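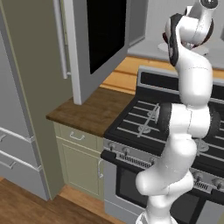

My test kitchen in Sundimard, arm parked over the hob. Sage green base cupboard was my pick!

Right, I've had Sundimard on trial for 18 days now so a little thread for anyone thinking about it. It's the simulated kitchen package from Tarigan – you get the rooms, the arm and a stack of ready-made tasks, and you try your control code in there before you let it loose on real crockery.

Setting up took me an evening. The installer is fine, the licence key bit is a pain (it wants you logged in on the same machine, and the email went to my spam). Henok Weldu on their support desk sorted me out before breakfast, so thank you Henok.

Best bit so far: you can swap nearly everything. Cupboard colours, worktops, where the cooker goes. I've been running cupboard doors mostly, open and shut, over and over, and changing the room between batches. My code got much less fussy about handles.

Grumbles. Contact with thin handles is still a bit jittery on my settings, and saving a camera view takes far too many clicks. Also my laptop fan sounds like a hairdryer once I run 2 rooms together.

Price is around 2,000 a year for a small team, which made me gulp. There's a cheaper student one called Momo, same rooms but fewer tasks. Rezaul Barua asked me about Indari as well – haven't tried it yet, sorry!

I'm keeping Sundimard till the trial runs out. Drawers next, then the oven door. Shout if you want my settings file.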